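去年五月我第一次见到 Oleksandra Stelmakh 的时候，她正蹲在机柜后面找一根网线。这次再去 Vokach，她换了间大一点的办公室，网线倒还是那一堆（她说都有用，我不信）。她带着一个小组，给缝合机械臂写规划和控制软件，整个代码库叫 Hotlow。我问这名字哪来的，她摆摆手：“别问，问就是当年开会太晚了。”

我们先聊的是规划器。我原以为难的是让针走出一条漂亮的弧线，她听完直笑。

“弧线是最老实的部分！针是圆的，你绕着它的圆心转就行，这个大学生都会写。麻烦的是针在钳口里会歪一点点，你以为它在这儿，其实它偏了几度，于是整条轨迹都是对的，针却是错的。”

所以他们现在每次换手之后都重新估一遍针的姿态。负责这块的是 Signe Ladefoged，她从隔壁桌探过头来补了一句：“以前我们只在抓针的时候估一次，后面全靠运动学往下推。推到第三步，误差就很好看了。”她说“好看”的时候翻了个白眼。

我又问，控制循环跑多快？Oleksandra 说底层是 1,000 赫兹，视觉远远跟不上，中间得有一层东西把两边接起来。这一层他们重写过两遍。第一遍用的是队列，图像一卡，指令就在后面排队，等画面恢复，机械臂一口气把旧指令全执行了。“动作特别坚决，”她说，“就是坚决地去了半秒以前的地方。”现在的做法简单得多，只认最新的一帧，过期的直接丢掉，时间戳对不上就原地停住。

我自己写过几年后端，听到这里忍不住插嘴，说这不就是缓存失效嘛。她想了想说，差不多，只不过你们的缓存出错了是网页旧一点，我们这边是针还扎在垫子里。

聊到线的时候，她的语速明显快了起来。线才是真正让人头疼的东西！针是刚体，钳子也是刚体，线什么都不是。它会打卷，会贴在垫子上，会从另一根线底下钻过去，颜色又深，和阴影混在一起。他们的分割网络最早用了 3,000 张手工标注的图来训练，Signe 标了很大一部分，据说有一阵子她看见耳机线都想描边。

“网络能告诉你哪些像素是线，”Oleksandra 说，“可它不告诉你哪一段接着哪一段。两根线一交叉，你得决定谁往左走、谁往右走。选错了，规划器就会很自信地去夹一截没用的线尾巴。”

他们的办法是同时保留几种走法，给每种打分，等机械臂动一下、线跟着动一下，再看哪种说得通。我觉得这招挺聪明，她却说主要是穷，没有算力一帧一帧做完整的形变仿真。
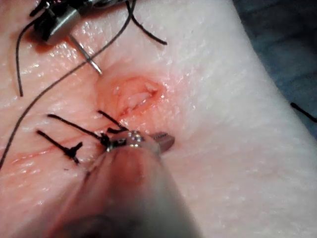

还有遮挡。相机装在器械那一侧，离得近，细节是清楚了，可钳子自己常常挡掉一大块。我问那被挡住的部分怎么办，她说就老老实实标成“不知道”，千万不能当成“没有”。早期版本恰恰犯了这个错：线一进钳子后面，跟踪器就认为线到头了，接着在钳口边上凭空造出一个线头来。这个问题在工单系统里编号 559，挂了很久，Signe 到现在还能背出编号。

“后来怎么修的？”

“加了一个状态，改了 13 行代码。”Oleksandra 伸出手比划了一下，“找原因花的时间嘛，我就不告诉你了。”

最后我们聊到工具。她一直劝组里的新人，先学会用回放工具，再去碰规划器。Hotlow 会把图像、关节角、规划器当时的几个候选方案一起记下来，出了问题可以拖着时间轴倒回去看，看它在那一刻到底相信什么。我坐在旁边玩了好一会儿（界面真的很丑，配色像老式收音机），但确实好用，尤其是能把某一步的参数改掉，从那里重新规划一遍，看它会不会选另一条路。

我问她，接下来最想做哪一块。我猜她会说打结，毕竟人人都爱看打结。她说想做的是让系统早点开口求助：候选方案的分数咬得太紧，就停下来问操作员，别硬选。现在的阈值是手调的，换一种线就得重新调，她很不满意。

Signe 在那边又喊了一句，说昨晚的回归测试挂了两个，让她过去看看。Oleksandra 站起来，咖啡也没拿，走到门口才回头跟我说，回放工具别关，她回来还要用。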